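Leave the Small Stuff on the Table

I have read a lot of advice on clutter, and most of it says the same thing about the dining table. Keep it clear. Put a vase on it, or a bowl, and let nothing else land there. A column in the Inskip paper last month went as far as calling a covered table "a failure of the evening before."

I disagree. I think the dining table is the right place for small things that have no home yet, and I think a household runs better when it lets them pile up there for most of the week.

Small objects are the hard part of any house. Coats go on hooks and plates go in the cupboard without much thought. The trouble is the charger, the measuring cup that came with something, the plastic toy with a wheel in it, the figure that belongs to a set or maybe doesn't. Each one takes a decision, and at 9 at night most people don't have many decisions left. So the thing goes in a drawer. I once emptied our kitchen drawer and took out 116 items. I knew what 99 of them were. The rest I kept anyway, which tells you how well the drawer was working.

A drawer hides the problem. A table shows it to everyone who sits down to eat. If a toy is in front of my plate three nights in a row, I get tired of it and do something. If a child is looking for a piece, the child finds it without asking me. 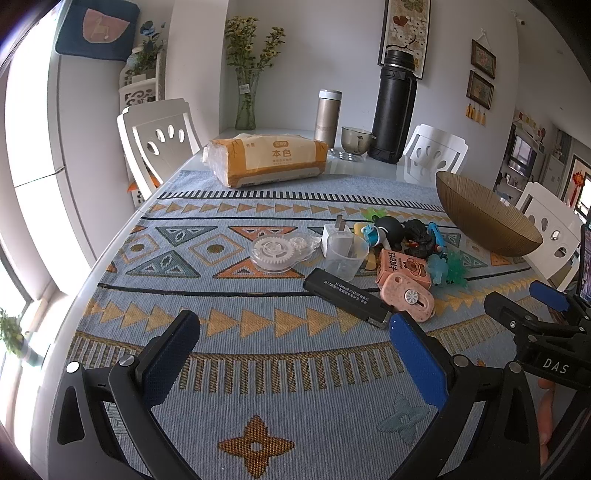 Mixed piles like that are what the tidy-table people object to most, and a reader named on the Skidance neighborhood page only as Utar wrote to say that the whole idea falls apart at dinner time. Where do the plates go? In that house the pile started as a few toys and a USB stick, and by Thursday the family was eating on the couch. Utar's view is that a tray by the front door does the same job and leaves the table for food.

I take the point about dinner. We push everything to the middle and eat around it, and with four people at the table that works. With six it would not. But I have tried the tray. We bought one from Hirkska for 20 dollars, with a raised edge and handles, and for two weeks it was fine. Then it was full, and because it was by the door and we only passed it with our hands full, it stayed full. It had turned into a drawer without a front.

The table has one advantage a tray can't match. You sit at it. You are there for half an hour with nothing to do between bites, and your hands will pick things up. My best sorting is done after the plates are gone and before anyone stands up. The charger goes back to the outlet. The measuring cup goes to the kitchen. A toy gets claimed or it goes in the bag for the thrift store.

A good tablecloth helps, by the way. A busy pattern hides crumbs and keeps hard plastic from scratching the wood. I would not try this on bare walnut.

There have to be limits. Paper is not allowed on ours, since one sheet of mail brings ten more - and mail has a real place to go. Food that spoils is not allowed either. And once a week, on Sunday, the table is cleared down to the cloth, whether or not everything has found a home. What is left over goes in a shoebox, and the shoebox gets one shelf in the hall closet.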